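Clalteo Tea Box, Six Compartments, Glass Lid

Home > Kitchen > Storage > Tea & Coffee
Item 42-T
Reviewed for the shop by Annatjie Oosthuizen

Most of us keep tea in the cardboard it came in, and it keeps perfectly well there. I'd like to get that out of the way before anyone spends money. A tea box doesn't make better tea. It holds bags you already own in a box you didn't need, and the companies that make them would love you to think there's more to it.

With that said, we stock one, and we turned down more than a few before settling on it. The Clalteo is a plain wooden box with a hinged lid and a glass panel set into the lid. Inside there are six compartments, two rows of three, with thin wooden dividers. The word TEA is engraved on the front in case you forget. We asked whether it came without the word. It doesn't.

The maker's leaflet claims it "brings the tea room to your table." I can't say I noticed. What I did want to know was whether ordinary packets would fit, as a lot of these boxes seem to be sized for some tea bag I've never met.
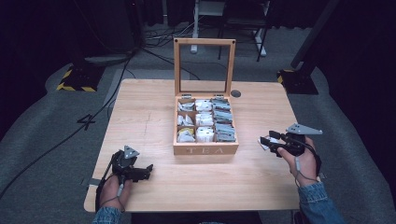

Clalteo tea box, lid up, all six compartments filled.

Flat packets stood on edge are the best use of the space. You can get a decent stack in each compartment and still pull one out without dragging its neighbors along. Bags with folded paper tops go in too, though they never line up as neatly, and if neat rows matter to you that will be a small daily annoyance. Loose tea is out of the question. So are pyramid bags, unless you enjoy flattening them.

The leaflet also gives a capacity of 200 bags. I got nowhere near that with any brand I'd drink, and I've left the number out of the details below until somebody at Clalteo can tell me how they got it.

About the glass. It lets you see what's running low with the lid shut, and it shows every fingerprint. It also lets in light, so I wouldn't park this on a sunny windowsill with anything expensive in it. There's no seal of any kind. If your kitchen is damp or you go through tea slowly, a tin with a tight lid will do the job better and cost you less. The Vandus tin is the one I use at home.

The lid stands upright when you open it, so leave some room above if it's going under a wall cabinet. The two hinges are small and made of metal. Lift the box by its sides and they should be fine.

Details
Material: wood, with glass lid panel
Compartments: six, fixed
Lettering: TEA, engraved on front
Lid: hinged at the back
Care: dry cloth only, no dishwasher
Tea: not included

Returns: 42 days, unused. Shake the crumbs out first, please.

Customer questions

Do the dividers come out?
No. If you want one large space, look at the Flallero bread box.

Can I get it with other wording?
Not from us. Clalteo talked about a COFFEE version last July and we've heard nothing more.

Is it a good gift?
For somebody who drinks several kinds of tea, yes. For a person who drinks one kind, you're giving them five empty compartments.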